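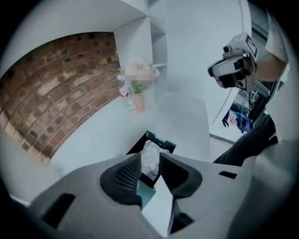 Hand-held grippers: pulling crumpled plastic out of a small box

Board: Teaching by Demonstration
Started by senan_h, 2025-02-25

senan_h
Right, I have to share this because I've been grinning all morning. We've started teaching our arm to unpack small boxes, and we're doing the teaching with hand-held grippers, no arm in the room at all. You hold the gripper, you do the job, the recording becomes the lesson. After two years of nudging a leader arm about I can't tell you how good it feels to just reach out and do the thing!

The task is a little open box with crumpled see-through plastic stuffed into it. Jaws either side of the plastic, close, lift, put it down on the table. Sixty demos so far, one person per gripper. Two questions for you lot:

1. Do you turn the box between goes? We've been setting it diagonally to the table and leaving it there.
2. Anyone had trouble with shiny plastic? It wrinkles differently every single time.

Senan

barajas_abundio
Lovely stuff. Turn the box, please! Every go, by hand, without thinking about it too hard. We left ours at one angle for a whole afternoon at Fenement and the arm learned that angle beautifully and nothing else. Put it square, put it skewed, shove it near the back of the table, let it be awkward.

On the plastic, I'd relax. The wrinkles are good for you. What matters is that you approach it the same sort of way each time: open wide, come in low, close slowly.

ccarrilho
Going to disagree with Abundio a bit (sorry mate). Changing everything at once from demo one made our first batch a right mess at Clindenholm. We got much further by keeping the box still for the first 20, training something small, watching it fail, and then moving the box. You learn what the policy is bad at before you drown it in variety.

Also, Senan, is that a vase of flowers right behind the box? I'd clear the table. Flowers, bottle, the lot.

senan_h
Custódio, the flowers stay! I want the arm to cope with a real table. Half the point of doing this by hand is that you can do it anywhere, brick wall and shelves and all.

barajas_abundio
Hear hear. A bare table gives you a bare-table robot.

ccarrilho
Fine for demo 1000. For demo 60 I'd still like one thing to go wrong at a time. Keep the vase, then, but move it about between goes, or the policy may well use it as a signpost and find the box by looking for the pink thing.

senan_h
Ooh. Hadn't thought of that. It's been standing in the same spot for every one of them. Moving it this afternoon.

emi_bautista
Coming at this from the remote control side, as I drive our arm over the network most days. I love the look of this but I'd miss feeling where the arm can't go. With a gripper in your hand you can twist your wrist in ways the robot simply won't follow. How many of your sixty can the arm play back?

senan_h
Fair question Emiliano. We replayed 24 of them on the arm last week and most were fine. The ones that weren't were all me, going in with my elbow up by my ear because I was sitting too close to the table. I've moved my chair back and it's much better. I'd still say it's quicker than driving remotely, and much easier on the shoulders.

emi_bautista
Quicker, yes, I'll give you that. I reckon I'd use both: hand-held for the bulk, then remote for the fiddly last bit where the plastic catches on the rim.

Does the flap get in your way? There's one hanging off the near side of the box and I can picture a finger pad snagging on it.

senan_h
It has snagged, twice. I kept both goes in, with the little back-off and second try. Is that daft?

barajas_abundio
Not daft at all, keep them! Those are gold. The arm will snag too, and it needs to have seen someone get out of it.

ccarrilho
Agreed, for once. Tag them though, so you can take them out and compare.

crisoforo_i
New here, been reading along with my tea. We're about to try this at Garrido with foam packing. Do the pads grip thin plastic well enough, or do you end up pinching really hard?

senan_h
Welcome Crisóforo! A gentle squeeze does it for us as long as you get a proper fold between the pads. If you only catch the top layer it slides out. Go a bit deeper than feels natural. Foam should be easier, I'd think, but post how you get on, I'd love to see it.

crisoforo_i
Will do. Box arrives Thursday!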